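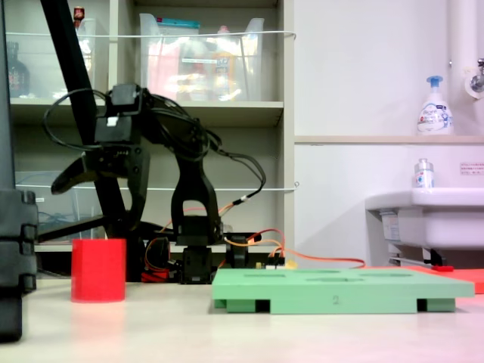 Arm, red cup, green tray. Today's whole job in one picture!

Okay, thread time. I've been trying to find out whether a small tabletop arm can do the boring end of dish duty, and I have thoughts (too many, sorry).

1/ The job: pick up the cup, carry it over to the tray, put it down standing up. A four-year-old does this while talking about dinosaurs. For an arm it's a stack of little problems, and I love every one of them.

2/ Problem one is the approach. Come in too low and the finger shoves the cup across the table. Too high and you pinch the rim and it swings. Teófilo Zapata told me to slow the last bit of the move way down, and wow, what a difference.

3/ We did 791 tries through December. Plain cup, same table, start spot moved a little each time. The early ones were rough. By the end I could look away and drink my coffee, which felt like the future for a second.

4/ Then Rosaura swapped in a heavier mug and it all went sideways again. Grip force that's perfect for the red cup is hopeless on a full-size mug with a handle.

5/ So can machines do chores yet? My answer: they can do one chore, set up by a person who knows what they're in for. Clearing a real kitchen counter after dinner for 8? Nope. Forks under napkins, a wet glass, somebody's phone in the middle of it.

6/ Shop floor is closer, I think. Helge Strömberg runs a little packing bench in Plultham, and his parts show up in the same place facing the same way. That's most of the battle right there.

7/ Still, a year ago I couldn't get an arm to close on anything without knocking it over. Next up is two cups, one inside the other. Fidelina says I'll be at it until spring. Happy to take that bet!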